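Gripper testers wanted, Thursdays, Rudmont workshop

Every gripper maker says their fingers can pick up anything. We have read the brochures and we don't believe them, so we are paying people to find out. Guviditz is comparing two sets of fingers, the Vimwood and the Joo, on a two-arm bench, and we need operators who have no stake in the result.

The job is making coffee, or the parts of it that usually go wrong: standing a dripper the right way up, getting one paper filter out of a box, putting a wooden ring on a carafe. You drive both arms by hand controls while we log every drop, slip and crush.
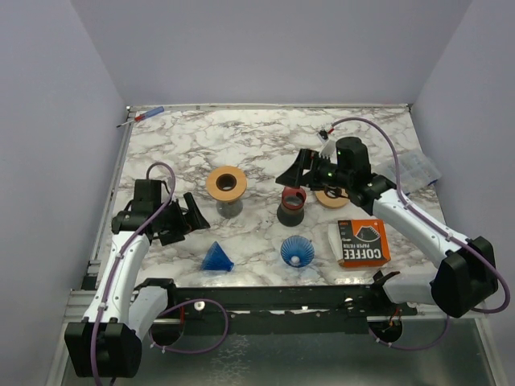 Do I need to have used a robot arm before?
Previous practice is no advantage to us, and we would like at least half the group to be new to it. You get 20 minutes to learn the controls before anything is scored.

We have 1184 logged attempts from our own staff and we trust very few of them. Staff know which fingers they want to win. They also know how each object likes to be held, and that hides a lot of bad design. See-through plastic and glass are where the wrist cameras struggle most, whatever the data sheet says, so expect plenty of both.

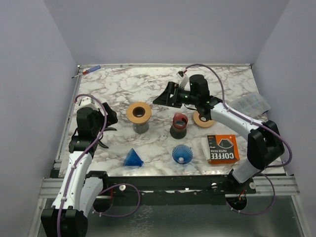
The target is 3000 attempts by the end of February, split evenly between the two sets of fingers. You won't be told which set scored better until the end, and please don't ask the technician. If you think the task itself is silly, write that on the sheet. We read the sheets.

What we ask for:
Two good hands and normal or corrected eyesight
One full session, 9.30 to 4, with breaks
No work for, or shares in, any company that sells grippers
Patience with a cable that gets in the way

We pay 100 pounds a session, lunch included. Parts do get broken, and you will not be charged for them. Results will be published with the failures left in — both suppliers agreed to that in writing before we unpacked anything.

To apply, send a few lines to the Rudmont workshop desk saying which Thursday suits you. No CV needed.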